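# Priltport Stored-Value Transit Card

The Priltport card is a reloadable fare card accepted on all Flitden city buses, the harbor tram, and the Suvarna commuter line. One card covers one rider. It may be used for single trips, for transfers, and for the monthly pass.
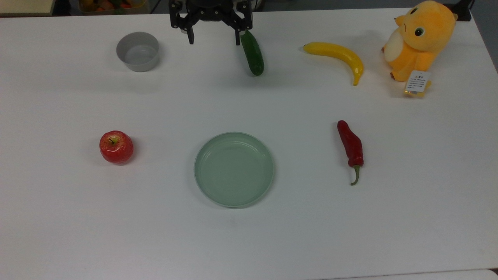
Riders transferring between modes have 100 minutes from the first tap to complete their trip at no added charge. The period is counted from boarding and is not extended by a second tap. Many riders use it to run a short errand on the way home, which fits well within the limit. Transfers in the reverse direction on the same route are charged as a new trip.
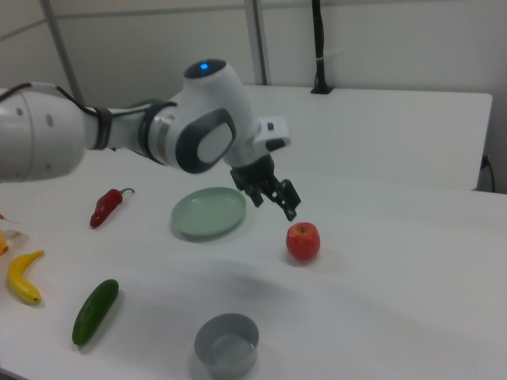
## Card details

- **Purchase price:** $5, not refundable
- **Minimum reload:** $5
- **Accepted at:** all fare gates and on-board readers
- **Reader model:** Rokine wall or pole mount
- **Where to reload:** station machines, online, or at any of the 2,816 retail counters showing the card symbol
- **Passes:** monthly passes load on the first tap of the new month

## Using the card

Hold the card flat against the reader until the green light shows and a single tone sounds. A double tone means that the balance is low. A red light means that the fare was not accepted — please step aside and try once more before speaking with the operator.

Tram riders must tap on entry and again on exit. A missed exit tap is charged at the full line fare. Bus riders tap on entry only.

Cards should be kept apart from bank cards and building passes when tapping. The reader may otherwise pick up the wrong card.

## Lost or damaged cards

Registered cards can be blocked online or by telephone. The remaining balance is moved to a new card on the next business day. Balances on unregistered cards cannot be recovered.

Cards that are cracked or bent should be brought to the Flitden service window, on the lower level beside the tram platform. Reduced-fare cards issued before June remain valid until the date printed on the back.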